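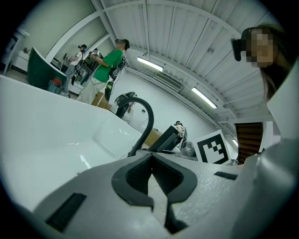 Gooseneck tap

A gooseneck tap (faucet, if you're reading this in America) is a tap with a tall spout that goes up, bends over in an arch and points back down, a bit like the neck of the bird. I've lived with three of them now and I'm fonder of them than is sensible!

Shape and use

The whole point is the height. You can get a stockpot or a big vase underneath without tipping it sideways, and washing up is far kinder on the knuckles. Most domestic spouts swivel. The clearance on mine is 200 mm, and my friend Delphine Castellanos has one so tall that it splashes her jumper every single time (a shallow basin will do that).

Finish

Chrome was the usual choice for years, but black has become very popular, and it does look smart against a glossy white surface. The catch is limescale. In a hard water area like Lillstead the chalky marks show up by teatime, so I wipe mine with a soft cloth and keep well away from scouring pads.

Care

If the spout drips, it's often a worn washer or cartridge. Turn the water off first – I forgot once, and the cupboard underneath took 5 days to dry out. Spouts that swivel also have small rubber rings at the base, and a dab of silicone grease keeps them moving nicely.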